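Rellgate Home Drinks Set: my review after one summer

I bought the Rellgate set in January, when we had many visitors and I was tired of cutting lemons with my big kitchen knife on a dinner plate. It is sold as a box for making cold drinks at home: a cutting board, a small yellow plastic knife, a steel scoop and a long bar spoon. The wooden mug stand I bought at the same time from Yorath, so I will say some words on it also. I paid 60 dollars for the Rellgate box and I paid the postage by myself.

I am not a bartender. I make lemon water, iced tea, and sometimes a gin and tonic for my neighbours. Please read my opinion with this in mind.

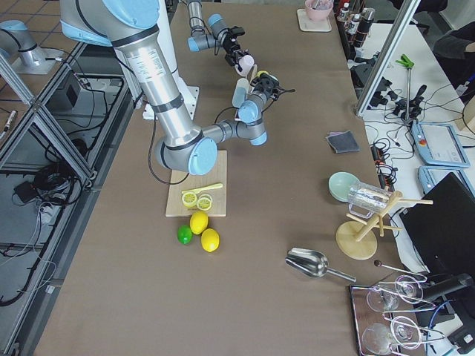
Lemons and a lime by the board, with the mug stand and the wine glasses on the right.

The board is the part I like most. It is a light colour and it is big enough for slicing two lemons without the slices falling on the table. It has a curved metal handle at one side, and I hang it from a hook beside the sink. I was worried the handle would become loose, but after a whole summer it is still firm. I oil the board when it starts to look dry. The instruction paper says nothing about oil, and I think it should.

The plastic knife I did not trust at first. I know this kind of knife from children's cooking sets. For lemons and limes it is better than I expected, if you start the cut with the point and then pull it slowly. A soft, old lemon is harder, and the knife will squeeze it before it cuts. My niece can use it beside me and I am calm. For a pineapple or anything with a thick skin, please take a real knife. 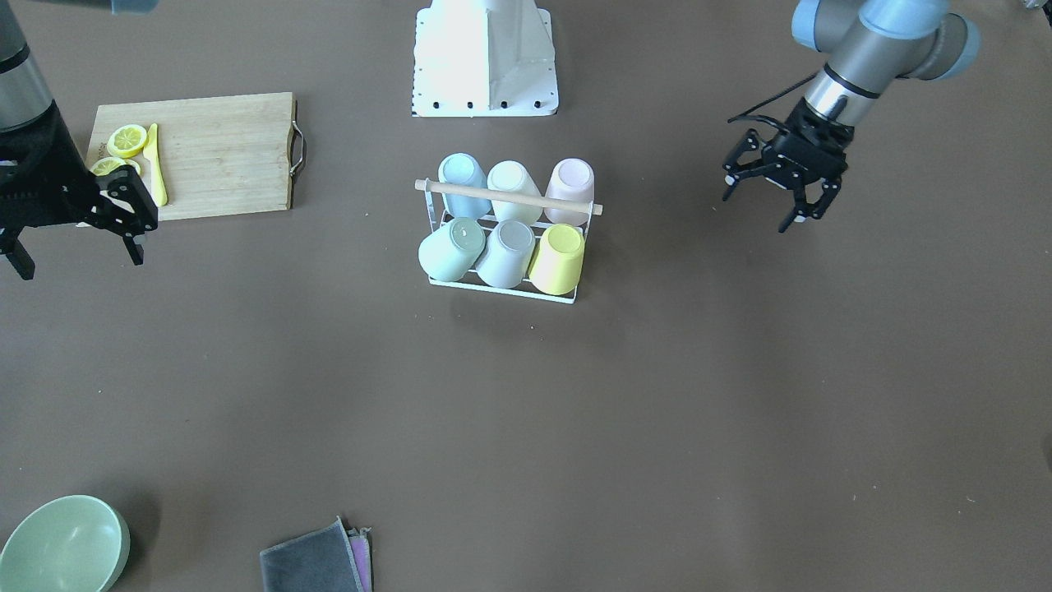

I wash it in the sink with the board, in warm water and a little soap, and I dry both standing up. One time I left the knife overnight with lemon juice on it and the colour did not change. The board did keep a faint lemon smell for a few days, but this I don't mind at all.

The scoop is heavier than it looks and I use it for ice every evening when the weather is hot. The handle is long, so my fingers stay out of the ice. The bar spoon is thin, with a dark knob on the end. It reaches the bottom of my tallest jug, but it slides around in the drawer and I am always looking for it. I would be happier with a small hole for hanging it.

Now the Yorath stand. It has a round base and pegs that go up at an angle. A glass mug hangs well on it, and a cup with a narrow handle needs some patience. If you hang everything on one side, the stand begins to lean, so I put the heavy mugs opposite each other. It was 14 dollars in the sale and for this price I am satisfied. 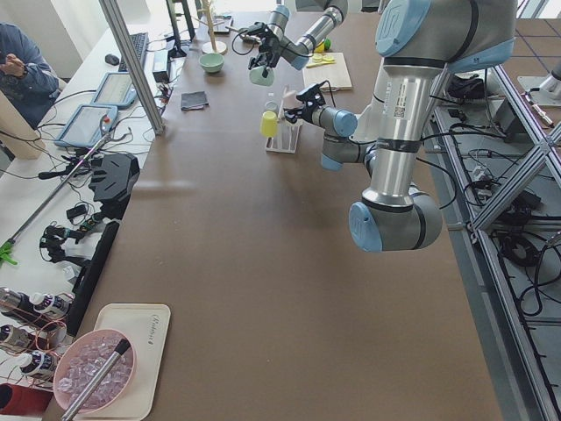
Reviewed by the editor, Plandallow Kitchen Notes

Some small things I would like to be different. The box has no place to keep the slices after cutting, so I use a bowl from my own cupboard. I also keep a folded cloth on the table, as lemon juice goes everywhere and my table has a finish that I want to protect. A cloth in the box would cost them very little.

I compared it with the Grerkell bar kit, which my sister owns. The Grerkell has a sharper knife and a nicer box, but the board is so small that you must cut one lemon and then clear it away before the next. It is also 3 dollars more. For a person who makes one drink in the evening it is a good kit. For a family I prefer the Rellgate.

If you already have a good board, I would not buy the whole set. Rellgate sells the scoop separately, and I think it is the piece you would miss most from the box. The colour of the plastic knife is only yellow at the moment; I asked the shop about green and they did not know.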